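How to budget for a pair of hand-held grippers without being talked into five

Prices exclude VAT. Last checked in January.

The brochure for a hand-held gripper kit will tell you that collecting training data is cheap now. The kit may well be. Our first order from Jindora came to under 2000 pounds for the pair, and I signed it off in an afternoon feeling rather pleased. By the end of the job the kit was less than half of what we had spent. This page is the order I would do it in next time, and I'd suggest you do it before anyone books a demo.

Step 1. Write down the task first

One sentence, with a verb in it. "Open and close small doors with a key in the lock" is a task. "General manipulation" is a phrase salespeople like. If you can't write the sentence, you aren't ready to spend anything, and you should ignore any quote with the word "platform" in it until you can.

Step 2. Price the dull parts

Make a sheet with a line for each of these and get a real figure for every line:

Spare finger pads
Spare cables, and the clips to keep them out of the way
Replacement marker cubes
Batteries or power packs, and a charger for each desk
Storage drives, two copies of everything
A hard case
Operator hours
Reviewer hours

Reviewer hours is the line everyone leaves blank. Shota Onishi did our checking and spent 30 hours on the first batch alone, throwing out clips where a cube had gone out of view. The supplier's worksheet had no row for this. I asked Bolthorpe for theirs as well and it had no row either.

Step 3. Borrow before you buy

Ask for a loan pair for a week. Some firms will grumble. Bolthorpe wanted a deposit, and Jindora offered a video call, which I turned down. If a supplier won't lend you anything at all, put a question mark by their name and move on to the next.

During the loan, have two different people use the kit, one of them with small hands. Kaede Nishimura found the trigger on one model too long a reach after an hour. No data sheet would have told us.

Step 4. Do a dry walk in the real place

Take the grippers to the site and stand where the operator will stand. Reach for everything on your task list before you start recording, then write down what you couldn't get to and what you had to stoop for.

Site conditions belong in the budget, and I have yet to see a supplier put them there.

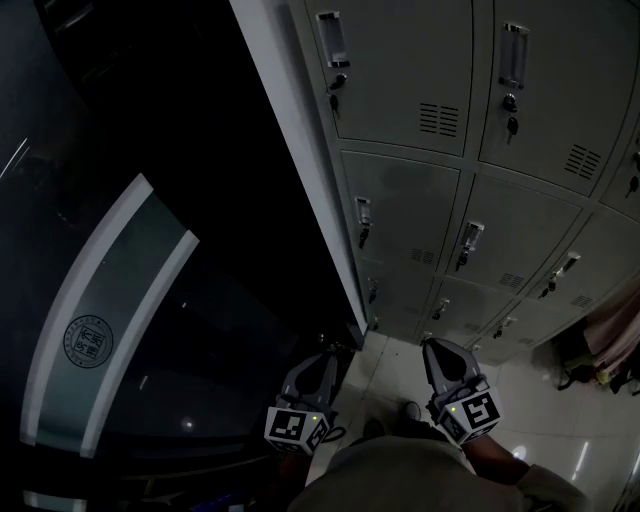 Lockers made us redo our sums. We had costed them as one simple job, a door being a door. Stand over the bank with a gripper in each hand and you see small recessed handles, little keys hanging just under them, and lower rows you have to get down to. Curved fingers may be fine on a big lever, but I wouldn't take a salesman's word that they'll manage a key that size. Check the floor too: glossy tiles throw the lights back, and if your tracking is fussy about glare you want to find that out during the loan week. We added a line for a second set of finger tips and another for extra operator time on the bottom rows.

Step 5. Haggle over the right thing

Don't waste your breath on the headline price. Ask for spares at cost for a year, and for the file format in writing. Gilus quoted us 49 pounds for a single cable. Get that sort of figure out of them before you sign.

Step 6. Hold some back

Keep a fifth of the budget unspent until the first batch has been reviewed. If the clips are good, buy the second pair then. If they aren't, a second pair will only get you more bad clips.

Corrections to Hinata Takeda, who keeps the costing sheet.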